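Bench notebook, countertop sealer trial
26 May 2022, Kerr workshop 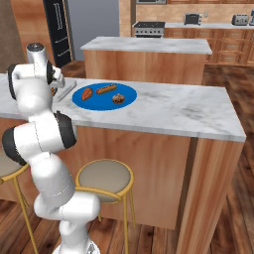

Started the second round on the Satilum sealer this morning, and I'm already happier with it than with the first lot (which went gummy on me and had to be scraped off with a plastic card, never again). Hanne mixed, I wiped, and we did the honed offcuts before the polished ones so I could get my hand back in. Most of the orders Delwyn has coming up are for the same look, white marble with faint gray veining and a squared corner, and that's the stone that shows every mistake. The dark slabs forgive you. On the white ones a streak catches the light from right across the room, so I'm being fussy about the rag this time!

What we did: 10 minutes dwell on the first coat, buffed, left it through lunch, then a second coat much thinner than the label tells you. Bottle is batch 347. The old one was batch 732, and I've put what's left of it on the top shelf with tape around the cap so it doesn't get used by accident.

Spotted each offcut with coffee, olive oil, red wine and lemon juice. The lemon will etch no matter what we put on, sealer doesn't stop acid, but Jouko wants to see it next to the others so he can show people who ask. Fair enough. Oil is the one I'm watching. Last time it crept under the coat at the sawn edge and left a shadow as wide as my thumb.

Note for Kaisu: the sawn edges need sealing too, not only the face, and do them first or you'll drip on your nice finished top (ask me how I know). Also the 590 pads are nearly gone, the gray ones. I used the last good one on the bullnose sample and the rest are clogged.

Corners are still bugging me. A squared corner looks great and chips if you so much as look at it, and I'd like to try a tiny hand-worked bevel, just enough to take the bite off. Reijo says customers will notice. I say they'll notice a chip more. We'll do one of each and let him run his thumb along both with his eyes shut.

Tomorrow: wipe the spots off, check the oil before anything else, wash the rags. Hanne has the timer.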